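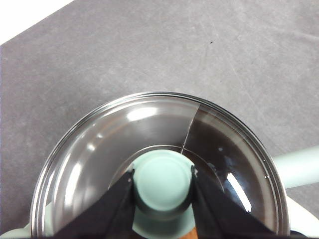
Ticket 14: Lid lift slips during open day demo
Status: open, waiting on Gashi
Site: Prokulia visitor hall

Hello all, and thank you for being so patient with us over the April open day. The visitors were lovely, and the pot with the glass lid and the mint-green knob drew quite a crowd!

What went wrong: the gripper closes on the knob happily enough, but on 4 runs the lid dropped back as the arm began to rise. Mornings were fine. It started after lunch, when we'd had the arm going for a good long while (make of that what you will).

Tried so far
10:30 Wiped the finger pads and the knob. No change that I could see.
14:00 Lowered the lift speed, which I think helped a little.
14:40 Raised the grip force by 5 per cent. Around 100 people watching by then, so I stopped fiddling.

Reply from Zamier support
Thanks for such a full write-up. Could you send us the force log, and let us know whether the Adano pads are the older set?

Our reply
Log attached. They're the older set, I'm afraid, and Gashi is posting new ones.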